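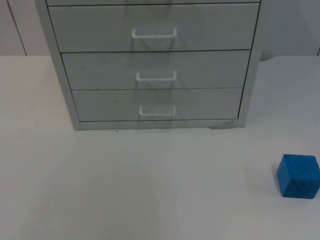
# Small drawer cabinet on the table: what belongs in the bottom drawer?

**Skolia Home Boards > Storage and Sorting > Small furniture**

### thimblemoss

Hello everyone, and good evening from a very full sewing corner. I've been reading this board since January and finally have a question of my own, so please bear with me while I get to it.

I have a light gray drawer cabinet, the kind with plain flat fronts and white wire handles down the middle, and it lives on top of my work table. I love it to bits. It came secondhand from Cuypers, the furniture place near our train station, and I paid 52 dollars for it, which my sister thinks was too much and I think was a bargain. The upper drawers sorted themselves out in one evening. Thread on top, then zippers and bias tape, then buttons and snaps in their little tins.

The bottom drawer has been a thorn in my side ever since. Whatever goes in there becomes a jumble within a week. I've tried patterns (they curled up at the corners), I've tried fabric scraps (you can guess), and I've tried "things I'm currently working on," which was a lovely idea that lasted until I was currently working on four things. Yesterday I took everything out and put it in a shopping bag, and now I'm staring at a nice clean drawer and I don't want to spoil it again.

What do you all keep in yours? And do you line it? I'm torn between a felt liner, a cork one, and leaving it bare.

### gravelpie

Welcome to the talking side of the board! I'm mostly a workshop person, so take this with a grain of salt, but I have a cabinet much like yours and the bottom drawer is where the heavy stuff goes. Pliers, the big shears, a jar of brass eyelets, my little anvil. I learned this after putting all the heavy things in the top one and having the whole cabinet lean toward me when I opened it. It didn't go over, but I spilled my coffee reaching for it and I've been a convert ever since.

So in your case I'd say shears, rotary cutters, pattern weights and maybe the iron-on vinyl if you have rolls of it. Heavy at the bottom, light at the top. Once you've got some weight down there the whole thing feels more planted on the table too.

As for lining, yes, and cork. Felt holds on to every pin you ever drop in it.

### oatmeal_and_twine

I'm going to disagree with gravelpie, in the friendliest way, because we've had this conversation before about toolboxes :)

Heavy at the bottom is right for a cabinet on the floor. For one on a table I want to think about how I'm sitting. If I'm in my chair, the bottom drawer is right there at my hands, and I can look straight down into it when it's out. The top one is at my chin. I can't see a thing in it unless I stand up. So for me the bottom drawer is the one for what I reach for all day long, and the top is for what I need twice a year. Thimblemoss, you may have your thread in the worst possible place!

There's one catch, and I wish I'd thought of it before I arranged my whole table. An open bottom drawer needs clear tabletop in front of it. It comes out low over the surface, so a coffee mug or a pincushion in the way will stop it dead. Mine also has the handle quite low, and I have to get my fingers around it without scraping my knuckles. I keep a strip of table free the full depth of the drawer, and I put a bit of blue tape down to remind myself where it ends.
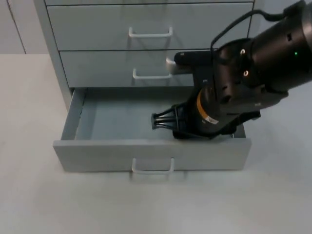

### thimblemoss

Oh, that is such a good point about my chin! I just went and sat down to check, and I honest-to-goodness can't see into my thread drawer from the chair. I've been standing up to pick a color for weeks and thinking of it as exercise.

The blue tape is clever too. My cutting mat lives right in front of the cabinet, and I've been lifting the edge of it every time. I measured the inside of the bottom drawer while I was at it, and it's 263 mm across and 244 mm front to back (I use a metric tape for sewing, sorry to anyone who needs inches). So a pattern envelope fits lying down, but a full-size ruler doesn't.

How do you stop things sliding around, though? With a drawer that gets opened all day I'd expect everything to end up at the back.

### pocketlint

Trays! Trays, trays, trays. I will say it until the board gets tired of me. A flat drawer with a bare floor is a skating rink, and the only cure is to break it up. I use Bineo trays, which are the clear shallow ones that clip to each other along the side. They aren't cheap, and I bought mine a couple at a time over a whole winter, but they don't budge once the drawer is full from wall to wall.

With your measurements I'd do it like this:

- a long one along the left for scissors and seam rippers
- two square ones at the front for pins and clips, so you only need to pull the drawer out halfway to get at them
- whatever is left at the back for the ugly things, such as spare machine feet and the screwdriver

Cut it out in paper first and lay it in the drawer for a day or so. I skipped that step and ended up with a gap just wide enough for a bobbin to fall into and never be seen again until spring cleaning.

### gravelpie

Trays are fine until you want to put in something that isn't tray-shaped, and then you've got a drawer full of clear plastic and a pair of shears on the table. I've been down that road. I had one of those clip-together sets and gave it away.

My counterproposal is a cork sheet cut to the size of the floor, and a few loose wooden blocks you can move around. The cork grips enough that things stay put when you open the drawer at a normal human speed. If you yank it, well, that's between you and the drawer.

And oatmeal, I hear you on the chair, I do. But you weren't there for the coffee.

### oatmeal_and_twine

I was very nearly there for the coffee, you told me about it at such length!

I'll give you this much: if anyone has a cabinet that tips, they should load the bottom or stop opening two drawers at once. Mine has never moved, even with the lowest drawer all the way out, but I've got a rubber mat under the feet and I keep nothing heavier than yarn in the top. Thimblemoss, does yours wobble at all when you pull it out? I'd check that before deciding on anything.

### slowkettle

Can I put in a word for leaving it empty?

I know how that sounds on a storage board. But I'm a quilter with a small table and two children, and the most useful drawer in my whole house is the one with nothing assigned to it. When dinner has to happen and I've got forty little triangles laid out in order, I open the bottom drawer, slide the whole lot in on a piece of cardboard, and close it. After bedtime it all comes out again just as it was. If there were trays in there I'd have nowhere to go.

The rule in our house is that it has to be cleared before I start the next project. I won't pretend I always manage that, but I manage it a good deal more often than I did when the same pile lived in a shopping bag (no offense meant to your shopping bag, thimblemoss, I've had many). And I leave the floor bare, so the cardboard slides. Cork would ruin it for me completely.

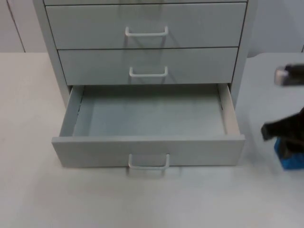 ### pocketlint

Slowkettle, I want to argue and I can't. Forty triangles! I'd have cried.

I do think it depends on having enough other drawers, though. I've got a tiny cabinet and I couldn't give one up. If thimblemoss can fit everything from the shopping bag into the ones above, then I'd say go for it, and if not, my trays are waiting with open arms.

Small housekeeping note while we're all here: whatever you choose, wipe the top edges of the drawer walls now and then. Lint settles there, and on mine it works its way down beside the slides, and then the drawer starts to drag. I go along with a dry paintbrush and follow it with the tiniest bit of Bollard wax on a cloth. Takes a minute.

### gravelpie

Seconding the brush. Not the wax, it collects sawdust in my shop, but in a sewing room you may get away with it.

### thimblemoss

You've all been so kind, and I've had a lovely time rearranging my table when I should have been hemming curtains.

To answer oatmeal, no wobble that I can find. I pulled the bottom one all the way out and leaned on the table a bit, and the cabinet stayed where it was. I've moved the cutting mat over to the side, too, so the drawer has room to come out.

I went through the shopping bag last night, and 3 of the things in it were broken, one was my sister's, and most of the rest went up into the zipper drawer with space to spare. Thread has come down a level so I can see it from the chair. That leaves the bottom drawer free, and I'm going to try slowkettle's way for a month with a piece of mat board for sliding things in and out. No liner for now. Pocketlint, I did order two Bineo trays for the button drawer, so you haven't lost me completely.

Gravelpie, the shears are hanging on a hook. Please don't be cross.

### gravelpie

A hook is fine. I'll be back in a month to ask what's in that drawer.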